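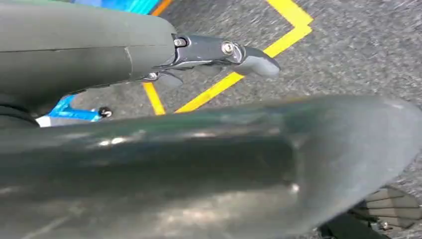
*Fig. 1. Close view: silver bracket with three small screws, and the light grey pad at its tip.*

## Week 4 – small fasteners and how we look after them

Okay, notes from me for the bench session, a bit rambly as usual (sorry, I type these up over breakfast!). This week is all screws, brackets and joints, and you'll be surprised how much there is to say about them.

Start with Fig. 1. One of the screws is a hex head, up where the bracket meets the grey housing, and there's a round head near the other end. Before you pick up any tool, get into the habit of looking at every head on the part and naming it out loud – yes, you'll feel silly. I've wrecked plenty of heads by grabbing whichever driver was closest.

**At the bench**

- Trays are the Wevby ones, 51 on the rack, colour-coded by thread.
- Lay screws out in the order they come off, on the paper sheet.
- Finger-start everything. If it fights you, back it out and try again.
- Snug all the screws on a bracket first, then go round again and tighten.

I love a jointed linkage, and we'll spend a good 30 minutes on the Bralis practice kits, working the joint by hand and feeling for slop. Write down what you feel in your own words, "gritty" is fine!

Reading is the Alvarado chapter on threaded joints, up to page 190. Skip the tables, we'll do those in the tute. Sketches go in the tub outside room 2122 before next class, with your name on the back please.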